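Section 4. Loading Film and Setting the Seal

This section applies to the Wenik tabletop bag sealer supplied by Oko for retail packaging of small goods. Complete Section 3 (Leveling and Power Connection) before you begin.

4.1 Loading the film roll

1. Turn the main switch to OFF and unplug the power cord.
2. Raise the clear guard until it locks in the upright position.
3. Slide the empty core off the spindle. Keep both end caps.
4. Fit the end caps to the new roll and place it on the spindle with the loose end feeding from underneath.
5. Pass the film over the first roller, under the tension bar and out between the sealing jaws. Pull through 13 inches of film.
6. Lower the guard. The green lamp will not light unless the guard is fully closed.

Note: Film up to 400 mm wide may be used. Wider rolls rub against the side plates and will not track straight.

Caution: The cutting blade behind the lower jaw is exposed while the guard is raised. Wear cut-resistant gloves.

4.2 Setting the temperature

The sealer leaves the Mirnasbridge plant set to 122 degrees Celsius, a suitable starting point for the standard Wada film. Heavier film, and any film with a printed header, will usually need a higher setting. 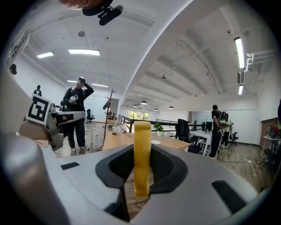
Temperature should be changed in small steps, with a test bag sealed after each change. Proceed as follows.

1. Plug in the power cord and turn the main switch to ON.
2. Press SET once. The display flashes.
3. Use the arrow keys to enter the new value, then press SET again.
4. Wait until the display stops flashing before sealing a test bag.
5. Let the bag cool and pull the seal apart by hand. A seal that peels open cleanly is too cold. A seal that is cloudy, wrinkled or brittle is too hot.

Caution: The jaws stay hot after the power is turned off. Allow 30 minutes before touching them.

4.3 Packaging sharp or oily items

Hooks and other pointed goods should be carded or capped before bagging. Keep the contents clear of the seal area - a point caught between the jaws will damage the coated strip. Goods packed in scent or oil require a dry margin at the mouth of the bag.

Replace the coated strip after 2,000 seals, or sooner if it is scorched or torn. See Section 7 for part numbers.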